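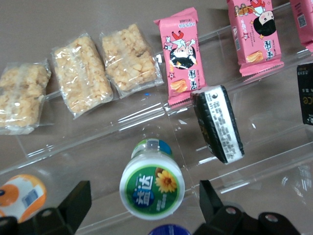
Galstead Shelf Picking Study
Progress report to Fevenmont, second reporting period
Covers work through the end of April

1. Status

The gripper comparison is complete for the packaged snack and bottle group. The camera comparison is complete for the wrist position and partly complete for the overhead position. The controller comparison has started and is behind plan by three weeks. Spending is within the approved amount. We are asking for one change to the test plan, described in section 7.

The question set by the grant was which combination of gripper, camera position and controller can pick small retail goods from a low rail shelf without a person resetting the shelf between picks. We can now answer the gripper part for most of the goods on the list. We can't yet answer it for the controller.

2. Test setup

All work in this period was done at the Galstead bench, on one arm. The arm was not changed between grippers. Goods are laid on and around clear acrylic rails on a plain tabletop, and the rails are turned to a new angle at the start of each session so that results don't depend on one approach direction.

The item list was fixed in the first period at 24 items and has not changed. It includes puffed rice bars in clear film, chip packets with crimped ends, wrapped bars in dark packaging, small bottles with printed labels, and a few larger pouches. Items that split or leaked were replaced with the same product from stock. Bottles are presented both upright and lying down, with some lying so that the base points at the gripper.

Two grippers were compared:

Grorar parallel gripper, with black angular fingers narrowing to a tip. Position control with a current limit. Fingers are held on by screws and can be changed at the bench.

Kolev compliant gripper, with molded fingers that bend around the object. Pressure control. Fingers are supplied as a set and can't be changed separately.

The vacuum tool named in the original proposal was dropped in the first period, with Fevenmont's agreement, after it failed to hold wrinkled film.

3. Pick trials

We logged 2,691 pick attempts in the period, split evenly by item between the two grippers as far as stock allowed. An attempt starts when the arm leaves the home pose and ends when the item is released over the tray or the attempt is stopped. A pick counts as successful if the item is lifted clear of the rails, held through the transfer move and released in the tray with no other item moved off the shelf.

Of the attempts, 145 were excluded before scoring. Most of these were stopped by the operator for reasons unrelated to the gripper, such as a lost camera connection or a tray left in the wrong place. The exclusion list is kept with the logs and gives the cause for each one. Exclusions were decided before the success labels were read.

The Grorar gripper succeeded on almost 89 percent of scored attempts. The Kolev gripper was lower overall, and the gap came mainly from two item groups: flat packets lying next to each other, and bottles presented end-on. On upright bottles the two grippers could not be told apart. On the larger pouches the Kolev gripper was better, with fewer drops during the transfer move.

Flat packets. The compliant fingers need clearance on both sides before they close. When packets lie in a row with edges almost touching, the outer surface of one finger pushes the neighboring packet before contact is made with the target. This was the most common failure for the Kolev gripper. The Grorar fingers are narrower at the tip and could usually be placed in the gap. Where there was no gap, both grippers failed.

Crimped ends. Gripping a chip packet by its crimped end gives a secure hold but lets the packet swing. Gripping across the middle is steadier and crushes some of the contents. We settled on a grip a short distance in from the crimp, with the current limit reduced. The same rule was applied to both grippers from the second week on, and earlier attempts on chip packets are reported separately in the log so they don't mix with the later ones.

Rice bars. Loose film around the bars is the difficulty here. The bar can be held firmly by the fingers while the film slips, and the item then rotates as it is lifted. Adding a short dwell after closing, before the lift, reduced this for the Grorar gripper. It made little difference for the Kolev gripper.

End-on bottles. With the base facing the fingers, the available grip length depends on how far the fingers can reach along the body before the palm meets the base. The Grorar fingers held small bottles adequately. Heavier bottles tipped downward at the cap end on lifting and in several sessions touched the rail. We do not consider end-on picking of full bottles solved with either gripper.

4. Finger wear and maintenance

The Grorar fingers were inspected at the end of each session. One screw worked loose during the first week and was found at inspection. Thread locking compound was applied to all finger screws after that, and none has loosened again. The tips show light marking on the inner faces with no measurable change in closing position.

One Kolev finger developed a small split near its base in the last week of trials. The set was replaced from spares. The split did not affect the scored attempts as far as we can tell — the session in which it was found was repeated with the new set, and the repeated results were used. The remaining spare set is enough for the controller work but leaves no reserve beyond that. A replacement set has been priced and is in the budget forecast.

5. Camera position

The wrist camera is small and looks forward between the fingers. Its main advantage is that the fingertips and the target are seen together at the moment of closing, so errors in the arm's calibration matter less. Its main disadvantage is that the fingers and any large item near the palm hide part of the view, and that items at the border are often seen only in part during the final approach.

Clear acrylic gave trouble in both camera positions. The rails show up as thin bright edges and reflections, and the surface between them looks like tabletop. The depth estimate is poor there. In early sessions the planner treated the rails as free space and the fingers touched them. We now store the rail geometry as a fixed model and place it using markers at the start of the session. Rail contacts have fallen to a level where they no longer stop trials, although they still occur on low approaches.

Clear film causes a related problem. Highlights on wrinkled film move as the wrist moves, and the item outline shifts with them. We tested two remedies, a lower exposure setting and averaging the outline over several consecutive views. Averaging was kept. Lower exposure made the dark packages harder to separate from their own shadows and was dropped.

Package orientation has not been a limit on picking. Items are found by outline and general appearance, and printed text is not read. A packet lying upside down to the camera is found as reliably as one the right way up. Packets of the same color in a row are harder. The outline step sometimes joins two neighbors into one object, and the grasp point then falls on the boundary between them. A check on maximum item length catches most of these cases and triggers a second view from a different wrist angle.

Overhead camera sessions have been run on half of the item list. So far the overhead view is better for choosing which item to pick first and worse for the final approach. Using it for selection and handing over to the wrist camera for the approach is the arrangement we expect to recommend. The remaining sessions are needed before we put a figure on it.

6. Controller comparison

Two controllers are to be compared: the arm maker's own motion controller with scripted approaches, and a learned controller trained on operator demonstrations. The scripted controller was used for all the trials in section 3.

Demonstration recording began in April. Recording uses the Grorar gripper and the wrist camera only. Two problems slowed it down. The time stamps from the camera and the arm drifted apart over long sessions, and recordings made before this was noticed had to be realigned or discarded. After that, the recording machine ran out of disk space on two occasions and lost the session in progress. The clock issue was fixed by synchronizing both devices at the start of every recording, and storage is now checked by script before a session can begin.

The first trained version has been run on the arm at reduced speed. It reaches single items reliably. In rows of similar packets it hesitates between neighbors and in some cases closes on nothing. We expect more demonstrations with tightly spaced packets to help, and these are being recorded first. No success rate is reported for the learned controller in this period.

7. Requested change

The test plan calls for the controller comparison to be run on both grippers. We ask to run it on the Grorar gripper alone. Recording a second set of demonstrations for the Kolev gripper would use most of the remaining operator time, and the results in section 3 already favor the Grorar gripper for flat packets, the largest group on the list. The Kolev gripper would be kept mounted for pouch trials under the scripted controller.

If Fevenmont prefers to keep both grippers in the comparison, the end date would need to move by two months. There is no equipment cost in either case beyond the spare finger set already mentioned.

8. Work planned for the next period

Finish the overhead camera sessions on the second half of the item list.
Complete demonstration recording for rows of similar packets and end-on bottles.
Run the learned controller at full speed on the full list, scored by the same rules as section 3.
Test a longer Grorar finger on heavier bottles lying end-on. Two pairs have been ordered.
Repeat a subset of the scripted trials with the averaging step turned off, to separate the effect of the camera change from the effect of the dwell.

Pick logs, the exclusion list and the rail model files are in the shared project folder. The spending table is sent separately.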